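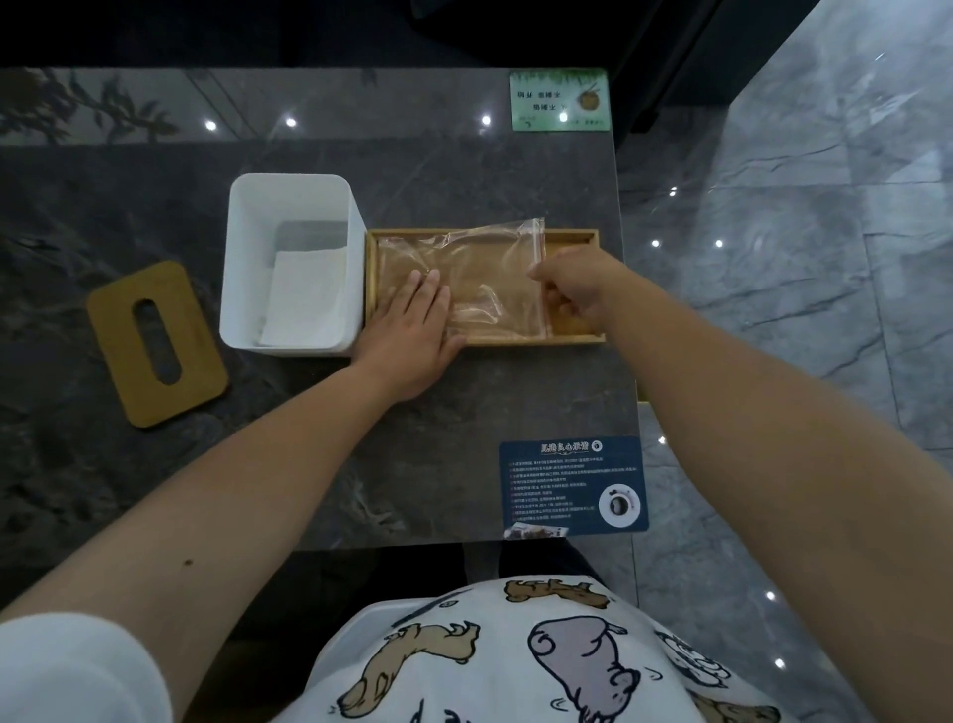

*Head-view input: left hand flat on a zip-top bag in a wooden tray, right hand at the bag's edge.*

# Selier Hand Track 4

Selier is the perception module of the Lukance software line. It takes video from a head-mounted camera and returns hand pose, contact state and a mask for the object being handled. The output feeds the Engate planner directly, or any planner that reads the open message format.

## What it handles

Most hand trackers are tuned on rigid, opaque objects. Selier 4 was retrained on clear film, thin bags and other items that fold and reflect. In a view like the one at the top of this page, the tray floor shows through the plastic and light reflects along the folds. The mask model treats the bag as one object and keeps the tray as a separate support surface.

Reflections in a glossy tabletop are a common source of false detections. The surface filter estimates the table plane first and drops candidates that fall below it. It is on by default and can be set per camera.

Each hand is reported separately. A flat press and a pinch are different contact classes, and the planner can assign them to different arms.

## Specifications

| Item | Value |
|---|---|
| Input | Single RGB stream, head or fixed mount |
| Hand contact classes | 17 |
| Object masks per view | Up to 100 |
| Longest clip, batch mode | 3000 seconds |
| Added delay, live mode | About 4 video frames |
| Output | Pose, contact, mask, table plane |

## Setup

1. Install the Selier package on the Lukance host.
2. Load the camera calibration file. Clips without one run in batch mode only.
3. Pick a surface profile: matte, gloss or patterned stone.
4. Run `selier check` and confirm that both hands report a valid wrist pose.

## Known limits

- Contact on clear film is less certain where a fingertip covers the seam. The confidence value is passed through unchanged.
- Printed cards and signs are masked as flat objects. Text is not read.
- Forearms are tracked to the elbow. Long sleeves need the Trevaskis add-on.

## Licensing and support

Licenses are sold per host. Version 3 settings files load without changes, except for surface profiles, which must be chosen again. Integration questions go to Iestyn Prydderch at the Engate desk. Maintenance builds are posted on Wednesday.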